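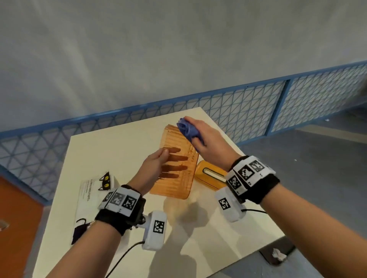
Page last changed: December, by E. Joly

Running a Shared Pantry, handout 4: tubs, trays and baskets

Welcome back! Last time we did fridges, and I promised you something less smelly. I'm afraid most of what follows is about wiping plastic, but stay with me, as it was the part last year's group said they used most once they were back at work.

I'll go through it in the order I talk about it in class, with the bits I always forget to say out loud put in. If you missed the session, the practical at the end can be done at home with anything from your own cupboards.

What we mean by the loose stuff

In the Ristine notes (the stapled ones, keep them) everything in a pantry is either fixed or loose. Fixed is shelves, doors, drawers, the worktop, the sink. Loose is whatever you can lift off with two hands: fruit baskets, tea bag tubs, cutlery trays, the box the napkins live in. Cleaning rotas are nearly always written for the fixed things. I've read a lot of rotas now and the loose things turn up as "tidy side", or "sort bits", and then everyone lifts the basket, wipes under it and puts it back exactly as sticky as it was.

So my first rule is that every loose thing gets its own line on the rota. By name! "Orange basket" is a perfectly good name. "Containers" isn't, because you can do one of them and tick the box.

Smooth plastic and ribbed plastic

Smooth sides are easy. One pass along, one pass down, look at it against the light, done. You'll spend more time on the corners than on the rest of it.

Ribbed sides are where people lose heart. A cloth laid flat over ridges touches the tops and skips the valleys, and the valleys are where the sugar goes. What works for me:

Bunch the cloth up. A loose wad pushes down between the ridges in a way a neat folded square won't.
Go along the ribs first, then across them once to finish.
Tip the thing up towards you with your other hand so you can see the side you're working on. Flat on the table you'll be guessing.
Start at the top end and work down, so that what you loosen falls on to the part you haven't done yet.
Turn the wad over often. I say every 7 strokes in class, purely because it makes people laugh and then they remember it.

Warm water and a drop of washing-up liquid will do for nearly everything. Please don't bring in a scouring pad. Clear plastic goes cloudy under one very quickly and you can't get it back, as I found out with a rather nice biscuit box of my own.

A word about paper linings. If you line a tub, the lining comes out every time and you look at it, both sides. People treat a lining as if it kept the tub clean, and what it mostly does is hide the crumbs. Cloth linings go in the wash with the tea towels.

Feet, slots and rims

Turn the basket over. Go on, pick one up now if you've got one near you. The underneath is the part that touches the worktop all day and it gets the least attention of anything in the room. Feet and pads collect a ring of grime round the edge, and a corner of the cloth over your fingertip gets it off. Slots want a soft brush (an old toothbrush, labelled, kept well away from the real ones). Rims are the hand-holding part, so I do them last with a clean bit of cloth and don't touch them again until the thing is back in its place.

If a pad comes off, don't throw it away and don't put it in your pocket. Tape it inside the basket and write it in the book.

Where things go back

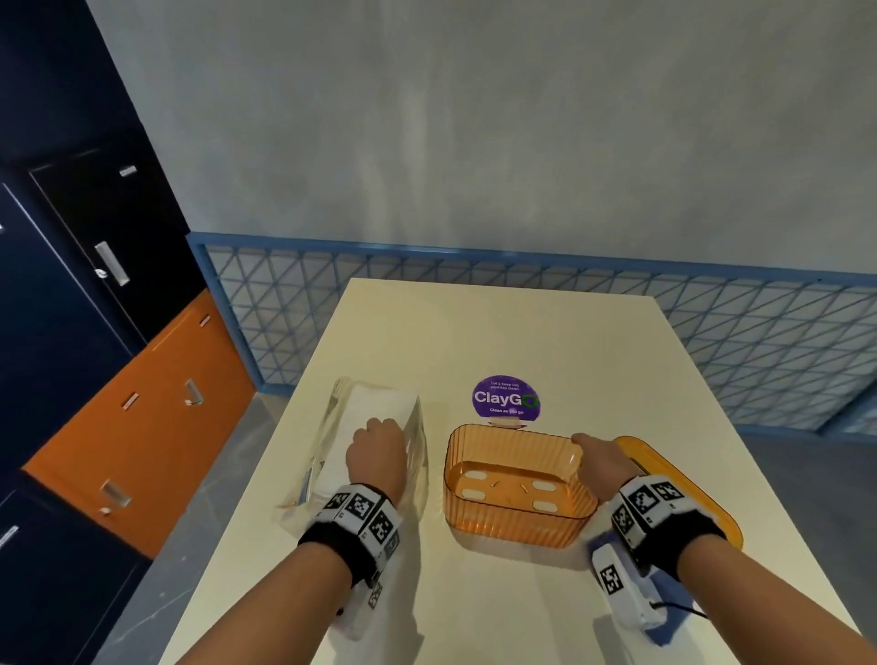
I used to teach putting back as a separate session and I've given that up, as it never made sense cut off from the wiping. The Cuvden pantry, where most of you will do your placement, has a shelf plan drawn by Jouko Lappalainen, and the thing he got right is that every loose item has a home you can point to. Signs help, if they're where the eyes already are. A round one saying "Clean as you go", standing right behind the basket, gets read by whoever has a hand on the basket, and I'd swap a whole noticeboard of laminated rules for it. Keep the wording short and friendly too. "Let's keep our pantries clean" has the word "let's" in it and I think that does half the work.

Jouko and I disagree about nesting, by the way. He stacks baskets inside each other overnight to save room. I think you trap damp between them and wake up to that swimming-bag smell. Try both during your placement and tell us what you found; he's happy to be argued with.

How long it should take

With a group at Rurka we timed a full set of 11 loose items, starting with everything on the shelves and finishing with everything back. It came to almost 60 minutes, and a good part of that was hunting for a second cloth. Put two cloths out before you start. One for soapy, one for drying, different colours if you can manage it.

Please don't treat that as a target. A small tea point with two tubs and a tray will take you no time at all.

Practical for next time

Choose three loose things from a kitchen you use, at least one of them ribbed. Clean them the way we did in class. Then write up, in ordinary sentences, what you did, what you used, where the dirt was hiding and what you'd put on the rota for each one. You've got 2,000 words at the very most, and please don't feel you need them all.

A sketch of the underneath of one item earns you my lasting affection, though no extra marks.

Reading

Rey, the chapter on storage, up to the part about labelling. Skip the bit on wicker unless you've got wicker.
The Ristine notes, the two pages on loose items.

Bring a clean cloth with you, and something ribbed if you can carry it on the bus. Questions to me before the session if possible, or catch me by the kettle afterwards.

Eugénie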